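**Re: Gostari picking cell - what happens to the tote line?**

**sdankwa** wrote:

Starting a new thread as the old one got locked. I work second shift at the Foswood building. Management told us the Gostari cell goes live in May and covers the small-parts side of the tote line. 2 of us per shift move to "cell attendant" and the rest go to returns. Has anyone been through this? I want to know what the attendant job is day to day. The handout says "oversight" and that's it.

Sena

**brollgate_nights** wrote:

We got ours at Brollgate last year. Attendant means you clear jams, re-seat parts the arm can't get, and sign off on every fault. Our log had 3923 stops in the first stretch and 1739 of them were piles where parts overlapped. You walk less. You also get interrupted all the time, and that wore me out more than the walking did.

The one useful thing was that they let us into the simulator before the cell was switched on. You sit at a desk and drive the gripper yourself, with the view looking out past the fingers.
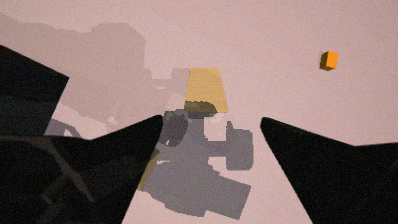 I did four afternoons of that and it helped a lot with faults later. You start to see why it goes for one part and leaves another. Ask for it in writing. Our day shift didn't get it and they were calling maintenance for things we cleared ourselves.

**petridis_fan** wrote:

Disagree on the sim. It's blocks on a pink floor. Our stock is bagged hardware with labels peeling off, and none of that is in there. I spent two days on it and learned the joystick. What I needed was somebody to show me the lockout procedure before I had to use it.

**brollgate_nights** wrote:

You need both. I never said skip lockout.

**Antigoni Stefanou** wrote:

I'm a shop steward, different site, Petridis equipment. Sena, check the pay grade before you check anything else. Here the attendant job was posted at the picker rate for months, and fault sign-off was added later with no change. We filed on it and got 87 cents an hour. It should have been more.

Also ask whether returns is a permanent move. Ours was called temporary, and people are still there.

**petridis_fan** wrote:

87 cents is more than we got. We got a polo shirt.

**sdankwa** wrote:

Thanks, all. The posting doesn't mention sign-off at all, so I'll bring that up. I asked my lead about sim time and he said "probably" - no dates. Returns is listed as "until further notice."

Do attendants rotate out, or is it the same two people every shift?

**brollgate_nights** wrote:

Same two at first. We pushed for a weekly swap and got it. Put that on your list too.

*Last edited by sdankwa, 2018-01-06*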